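OK, some of you asked what I do all afternoon now that I'm on the Kangate project. Short answer: I move fruit. Long answer is a thread, so get a snack (I suggest fruit).

Kangate is a set of tabletop chores we're recording so a robot can learn them from people doing them. My chore this month is the fruit tray. Fruit goes out of the tray onto the tablecloth, fruit goes back into the tray. Then you do it again, but different!

I don't drive a robot arm for this one. I hold the grippers myself, one in each hand, and squeeze to close the fingers. Cameras ride along on the grippers, so what gets saved is the view from the tool plus how the tool moved. The robot never has to be at the table with me. 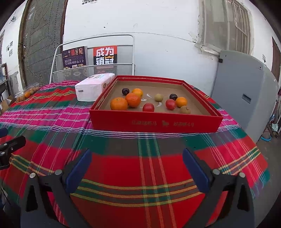 And that's the part I love. I did a stretch of remote control work for Ovside before this, with a headset and two joysticks, and picking up a single plum felt like trying to thread a needle with oven mitts. Every move had a little delay on it. By the end of a shift I was clenching my jaw so hard it clicked.

With the handheld ones you just reach. Your arm already knows how to go around a thing and come down on it from above. It took me maybe one afternoon to stop thinking about my hands at all, and after that my demos got a lot smoother.

Remote control does have one big plus, though. The robot's own body is in the loop, so you can't ask for something it can't do. With handhelds I can twist my wrist in a way that makes perfect sense for a person, and then the arm on the other end (ours is called Grolley, don't ask me why, it had the name when I got here) runs out of joint and just stops.

So you learn to move like Grolley. Elbows out a bit. No fancy wrist flips. Come down straight, close, lift straight up, travel, lower, open. I've started unloading my dishwasher this way and my family has noticed.

A good take is up to 50 seconds long. Go past that and it usually means I fumbled, or I stood there deciding which orange I wanted. Deciding is bad! If I hover, the robot learns to hover.

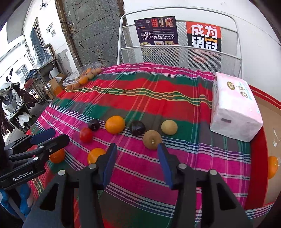
Hovering is sneaky, too, because it doesn't feel like a mistake while you're doing it. You feel careful. Then you play the take back and there are the gripper fingers hanging in the air over a kiwi while absolutely nothing happens. I threw out a whole bunch of my early takes for that.

People always ask why fruit. Fruit is great! It rolls, it's all different sizes, it has stems, some of it is fuzzy and some of it is shiny. An orange you can grab pretty much any way you like. A plum wants to scoot out from between the pads if you're even a little off center. And a tomato will take a squeeze, but only one size of squeeze.

The plaid tablecloth was my idea and I'm proud of it. We'd been working on a plain gray mat, and the first policy we trained got very good at fruit on a plain gray mat. Put it on anything else and it fell apart. So now we go for loud cloth, real clutter, outdoor light, whatever you'd find around somebody's actual table.

Same reason I don't tidy up before a take. The tissues stay. The extra packed fruit stays. If I clear the table every time, then a pack of tissues is going to be a total surprise to the robot someday.

Since a few of you are starting on handhelds soon, I'm dropping my own rules for the fruit tray. They're not official. Our recording app, Holub, has its own checklist and you should follow that first.

Rule 1. Decide your order before you hit record. I say it out loud: orange, plum, tomato, go. Once the take is running, no changing your mind.

Rule 2. Keep the hand you're not using where it can see something useful. I used to let my left gripper droop and stare at my knees. Now I park it off to the side, aimed at the table, so its camera gets the fruit as well.

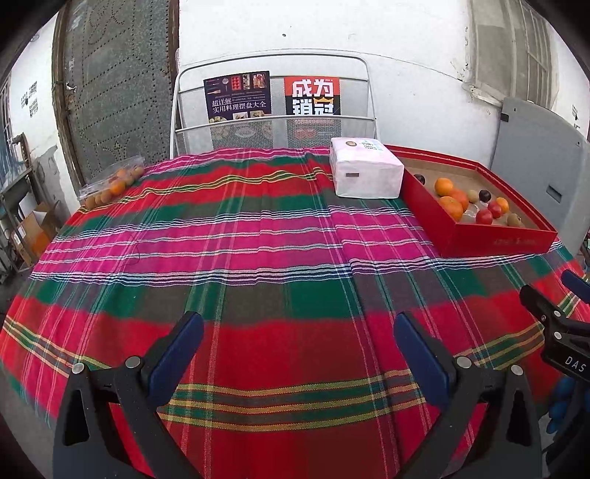

Rule 3. Mix up the start. Some takes begin with everything in the tray, some with everything out, and plenty somewhere in between. If every demo starts the same way, the robot gets lost the first time it walks in halfway through the job.

Rule 4. Let a slip be a slip. If a plum rolls off, go get it, calmly, and carry on. I keep those takes! The robot is going to drop plums too, and it needs to have seen somebody pick one back up. (What I don't keep is me chasing it across the table like a cat.)

Rule 5. Place it, then open. It sounds silly until you watch yourself let go of an orange an inch above the tray. For you it's a tiny bounce. For the robot it's the official way to put down oranges, forever.

Rule 6. Stop after 15 takes and shake your hands out. The squeeze is light but it adds up, and tired takes look tired.

My best session so far was 26 takes I'd be happy to show anyone. I started at 2 p.m. and was done before the light changed. My worst session I will not be discussing, except to say that I forgot to press record in Holub and did some truly beautiful work for an audience of kiwis. 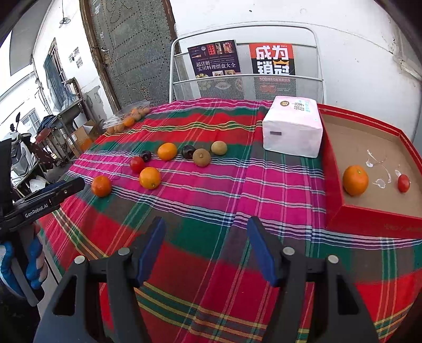

Fruit on the cloth, red tray on the right, a gripper for each hand.

Somebody in my replies asked if it gets boring. A little, sure, around the middle. I put on music and it passes. But then you see Grolley reach for a tomato with that same little pause I do before I close my fingers, and it's the weirdest feeling. It picked up my pause! I didn't know I had a pause!

(We're trying to get rid of the pause.)

Next up is two-handed stuff, where one gripper steadies the tray and the other one loads it. I've tried it a couple of times and my hands keep wanting to swap jobs in the middle. If you've done two-handed demos and have any tricks for that, please tell me. I'll post how it goes once I have a few takes that aren't embarrassing.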